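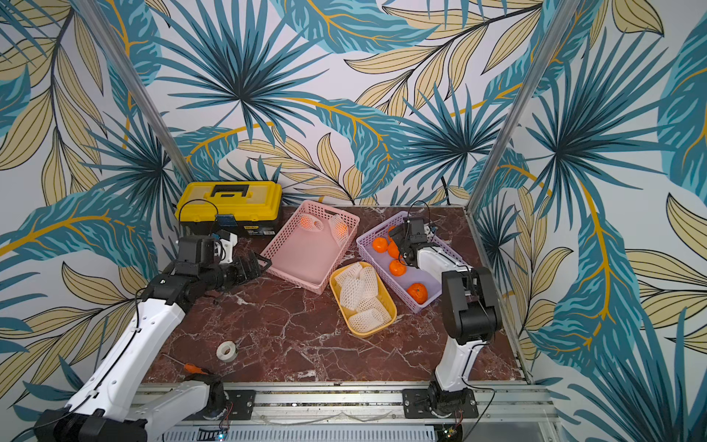 Print this page | E-mail this page

Barkine bench notebook, April

Well, the right arm has done it again, so I'm writing this up while the kettle boils and it's all still fresh. The job is the Wora fruit packing one: oranges out of the lavender basket, a foam sleeve on each, then into the pink basket. We got as far as run 13 this morning before the right arm froze with its gripper down among the fruit and threw an over-current fault on the elbow.

My first thought was the cable, as it usually is (see my grumbling on the Drekness job, which went on for pages!). I powered down, worked the elbow by hand and felt a definite catch near the bottom of its travel. The left arm moves freely through the same range, so I don't think it's the grease.

What bothers me more is that the gripper held its squeeze for 7 seconds after the fault. With an orange that's a bit of juice, but with somebody's finger it would be a much worse morning. The Lougher controller is meant to let go at once, and I'd love to hear from anyone who remembers changing that setting.

For now the current limit on the right elbow is down to 40 per cent and hands stay out of the baskets unless the power is off at the wall, please, even to rescue a sleeve. I tried 2 slow runs after lunch with no fault, but I wouldn't call it fixed. Elbow cover comes off next, once I've found the small hex keys.

Print | E-mail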